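Berkwood store room -- where we've got to
28 May 2019

Hello all, and thanks again for the money, it has made such a difference already! When I last wrote we were still climbing over boxes to reach the window. The Kendine end is now sorted (every shelf of it), and Dinesh Kandasamy has put up the new labels, which are big enough to read from the door.

The bins took longer than I'd hoped. We ordered 20 and they came in 2 deliveries, the second with the wrong lids, so those went back and we're managing without. I've kept the old grey ones going as well -- they're scuffed, but there's plenty of life in them and I'd sooner spend on shelving. 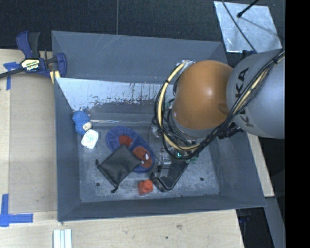 Next up is the Zelilgate stock, still in its original cartons along the back wall. Dinesh wants to sort it by size and I want to sort it by who asks for it, so we're trying his way first and I'll let you know! The lighting is still poor at that end. Lục have quoted for two new fittings and I'll send the figure over separately once they've confirmed it.

I'd like to have the whole room finished by August, cartons and all. Could we move the last payment forward a bit to cover the shelves?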